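Albers Street Tenants' Association
Minutes of the general meeting, April 2025
Posted by Leonie Kälin, minutes secretary

Present: 34 members, plus two people from Clernano, the managing agent. The meeting started late while we waited for Clernano.

1. Last minutes. Accepted. One member asked why the October promise of a written repair schedule was marked "in progress" when no page of it has been seen. The marking was changed to "not done."

2. Laundry room payment app. Clernano wants to take out the coin boxes and have everyone pay through an app called Plulus. Their handout says the change will mean "shorter waits and fairer pricing." Asked how an app shortens a wait for the same nine machines, they said people would be able to see when a machine is free. It was pointed out that people can see this now by opening the door.

The price per wash was not in the handout. Clernano said it would be "in line with the area." The chair asked for a number and did not get one. There is a minimum top-up, and money left in the account when a tenant moves out is returned "on request," with no time limit given for returning it.

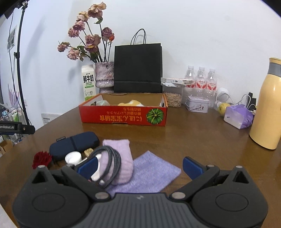

Leonie Kälin said she had read the Plulus terms at home and that the refund clause lets the company keep any balance after a year without use. She asked that this be written down, so it is. Clernano said they were not aware of the clause and would check. The secretary notes that they also said they would check about the dryer vent, last year.

A member without a smartphone asked what she was supposed to do. The answer was that a card might be offered at a later stage. The meeting did not think much of "might."

Agreed: no support for the app until we have the price, the refund terms and the card in writing. One vote against, from a member who is sick of hunting for quarters.

3. Heating charge. The yearly bill shows 1167 dollars under "system balancing." Clernano described it as routine. It has not been on any earlier bill we could find. They offered to send the invoice from the contractor, Parileo. Members on the top floor said that if the system was balanced they would like to know which way, as their bedrooms were no warmer this winter than last.

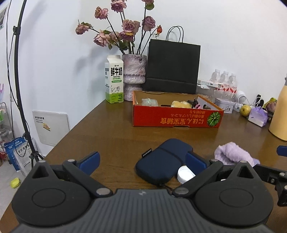
Until the invoice arrives the association will advise members to pay the rest of the bill and hold back their share of this line, with a short letter saying why. A draft letter will be left by the mailboxes. It was asked whether holding back money could get anyone in trouble. We don't know for certain, and the legal advice line will be called before the letter goes out.

4. Bike shed. Quote received for a new lock, 200 dollars. Seems high. Second quote to be found.

5. Other business. The hallway light on three is out again. Clernano has it on a list. We asked to see the list.

Next meeting to be announced once Clernano confirms they can come.

Comments (4)

topfloor_rear: Balanced my foot. I slept in a sweater until March.

Dana M.: I was the one vote against and I stand by it. Coins are a pain. But ok, yes, get the price first.

unit 12: does anyone still have the bill from two years ago? I think there was something called "adjustment" on it, might be the same thing under another name

topfloor_rear: I have it somewhere, will look.

Related
Minutes of the October general meeting
How to read your heating bill
Dryer vent: letters sent and answers received
Bike shed rules (old version)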